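Clernen Toy Library, Lenlow: progress report to the Jornason Fund
Wed 18 September
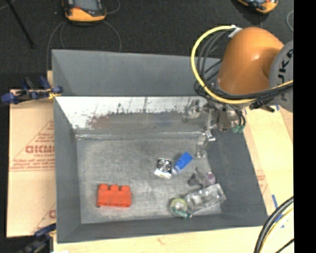 Reading time: 4 minutes

Dear all at the Fund,

First of all, thank you for your patience with us over the summer. We had meant to send this at the end of July, but the move into the new room on Javier Street ran on longer than we had planned, and then the school holidays were upon us and every family in Lenlow seemed to want something to play with at once. It has been a lovely few months, if rather a full one, and I hope what follows gives you a fair idea of what your grant has been doing.

You will remember that the first part of the money was for sorting out the building blocks. They have always been the thing people ask for most and the thing we were least able to lend with a clear conscience. Years of donations had gone into whatever tub was nearest, big blocks and small ones together, with doll's shoes and jigsaw pieces and the odd crayon in among them. A parent would take home a bag and find that half of it didn't fit the other half. We have now been through the whole lot. It took most of the spring and the first weeks of July, and it came out at 289 bags of blocks that belong together and can be borrowed as a set.

We did the work in the big grey bin, and I want to say a word for it, as it was very nearly thrown away in the move. It is not a handsome object any more. The inside is scratched and rubbed, there is a whitish scuffed strip along the far side, and there is a faded reddish-brown stain that has had all manner of things tried on it. But it has a flat bottom and sloping walls, and it is wide enough to spread blocks out in so that you can see what you have got. A bright block like the red-orange one shows up beautifully against all that grey -- the darker ones take a bit more finding, and we have learned to do those in the morning when the light is better.

The method we settled on is a simple one. A tub is tipped into the bin, the things that aren't blocks come out first, and then the blocks are taken out by size. Colour we leave alone. We did try sorting by colour for a fortnight and it looked very smart on the shelves, but the children wanted mixed bags and told us so quite firmly, so we went back. Anything cracked or chewed goes in a separate box and isn't lent.

Washing has been slower than sorting and I would be painting too rosy a picture if I said otherwise. The sink in the new room is small and the draining space smaller still. We had 39 bags waiting to be washed at the end of last week, all sorted and labelled, and they will not go on the shelves until they are done. The drying racks we bought with your grant have helped a great deal, and we would like a second pair if the budget allows. The sum is set out in the spending table sent separately.

On the lending side, 113 families have borrowed at least one bag of blocks since we opened the doors on Javier Street. That is more than we had hoped for in the application, and a good many of them had never used the library before. Bags mostly come back on time. They also mostly come back with everything in them, and now and then with something extra, which we put aside at the desk in case it is missed at home.

There are 2 things that have not gone to plan. The printed labels peel off once a bag has been wiped down a few times, so we are moving to tie-on tags, which cost a little more. And the low shelving has been delayed again by the supplier, so the smaller children still have to ask for things to be lifted down. We are told it will come this autumn. I have kept the shelving money in its own line in the accounts so that you can see it has not been spent on anything else.

For the next stretch we would like to finish the washing, get the tags on, and then make a start on the wooden train sets, which are in much the same muddle the blocks were in. We expect to use the same bin and the same way of working, with perhaps a bit of old blanket laid in the bottom to keep the noise down, as the group next door has been very good about the clatter so far and we should like to keep it that way.

You would be very welcome to call in. Saturday mornings are the liveliest, and the kettle is generally on from ten.

With warmest thanks from all of us at Clernen Toy Library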